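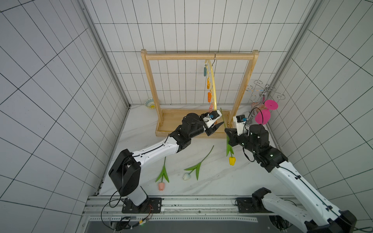 The garden tulip is a spring-flowering bulb plant which is grown for its cup-shaped flowers, in gardens and also for the vase. Most plants give a single flower on one stem, and the leaves are few, broad and a little waxy. Flowers are known in nearly all colours except a true blue. Yellow, the colour of the tulip shown with this article, is among the oldest garden colours and is still widely planted in parks. The wild relatives come mostly from Central Asia and the lands to the west of it, where winters are cold and summers are dry.

Cultivation

The bulbs are planted in autumn, usually in November, in soil that lets the water pass easily. A depth of two to three times the height of the bulb is suitable. They need a long cold period before they can flower well – for this reason growers in warm countries keep them in a cold store first. After flowering, the leaves should stay on the plant until they become yellow, so that the new bulb can grow. Many gardeners lift the bulbs in June and keep them dry until planting time.

As a cut flower

Stems are cut when the bud is closed but already shows its colour. Tulips differ from most cut flowers in one thing: the stem continues to grow in the vase, and it bends towards the light. Cold, shallow water is preferred, and it should be changed often.

Local growing at Corkdale

In the Corkdale district, tulips were first grown for sale by Thaddeus Lindgren, who planted 200 bulbs behind his house in Rostcombe. Later the nursery of Gillespie Halliday made a collection of 167 named varieties, of which 28 were yellow. A part of this collection is kept today in the public garden at Prurnell – it can be visited in April and May, and the late varieties are planted nearest to the gate.

2 comments
28 shares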